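Automation at a Packing Bench: What Changes for the People
Project report, final version (sorry for the late upload)
Group 46, Work and Technology module
Date: 2023-11-04

1. Why we picked this

We wanted a workplace where automation is on its way but not really there yet. Kurnum does returns and repacking for small clothing sellers. Socks, mostly. They run a trial called Zato where people pack with hand-held grippers in place of bare hands, and the recordings are meant to teach a robot arm the same job later. We visited in March, two afternoons, talked to six packers plus the shift lead, Hedvig Bakke. Interview notes are in the appendix, some of them hard to read.

Main question: what changes for the packers when the machine is still learning from them?

2. The bench

Small station. Light wood table, a box, the item, a gripper in each hand. Every run is supposed to begin with the fingers open over bare wood, so the start of each recording looks alike. The packers call it "zero". Hardest part for new people, they said, because you want to just grab the thing and go. The fingers are dark plastic and get scuffed up.

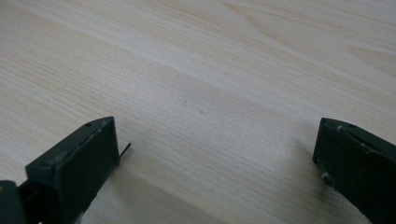

3. What the job was before

Packing at Kurnum was paid by the hour with a target of 900 items per shift. Nobody liked the target but everybody knew how to hit it. You picked up the sock, folded it, tissue, box, next. Two packers said they could do it while thinking about dinner.

On the Zato bench the target is 300. Sounds easier. Most of them said it is not, at least not the first weeks. You can't feel the fabric. You have to look at everything. One packer, 61, had been folding at the old line longer than anyone we talked to and said she felt like a beginner again and didn't enjoy that. Another one liked it a lot and asked for more shifts there.

4. What we observed

4.1 Soft things are slow

A ribbed sock doesn't hold its shape, so you have to decide where to pinch. The packers mostly talked about the cuff, as the folds give you an edge to go for. Hedvig said the written instruction only says "grasp item" and that all the actual knowledge is in the packers heads. We think this is our most important finding. The skill is being collected but it isn't written down anywhere the packers can point to when they talk about pay.
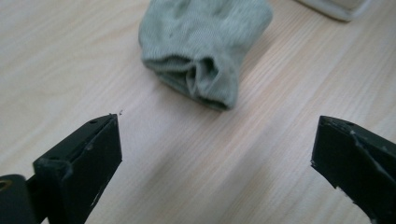
Fig. 2. Bunched-up sock on the bench, gripper fingers open.

4.2 Posture and pace

Both hands are busy the whole time. No scratching your nose, as one of them put it. The cables run off the front of the table, and three people mentioned them without us asking. Shoulders too. Kurnum added a short break every hour after complaints, which the packers see as a good change and said should of come from the start.

4.3 Being recorded

Less of an issue than we expected. Most packers said they stopped thinking about it after a couple of days. What bothered them more was not knowing what counts as a good run. Rejected runs come back as a number on a list with no comment. Hedvig has asked the supplier, Pylypenko, for a reason field, no answer when we visited.

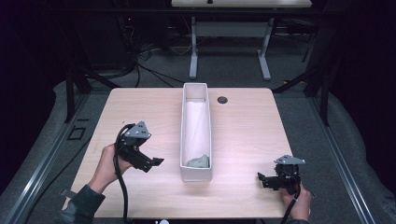

Fig. 3. Two-handed packing at the bench: long white box with tissue, one gripper per hand.

5. Discussion

In class we talked about automation as jobs going away. At Kurnum no one has lost a job so far, but the job has been split. Some people stay on the fast line, some move to the bench, and the bench people get called "operators" on the same wage as before. Four of the six thought the new title should mean something on the payslip. We agree, although we only heard managments side through Hedvig.

Also the question of what happens when the arm is good enough. The plan we were told is to move packers over to the Hirndale site for checking and repairs. Nothing in writing. Several had heard it only from each other.

6. Limits

Six packers is few. Two afternoons is few. Everyone knew we were students and the shift lead was in the room for half of the interviews, so answers about pay might be softer than they'd be otherwise. We didn't get access to the rejected runs list.

7. Suggestions to Kurnum

- give a reason with every rejected run
- let packers write the grasp instructions themselves, on paid time
- look at cable routing again
- put the Hirndale plan in writing before the next round of recording

Appendix A: interview notes
Appendix B: question sheet, version 2 (version 1 had the pay question missing)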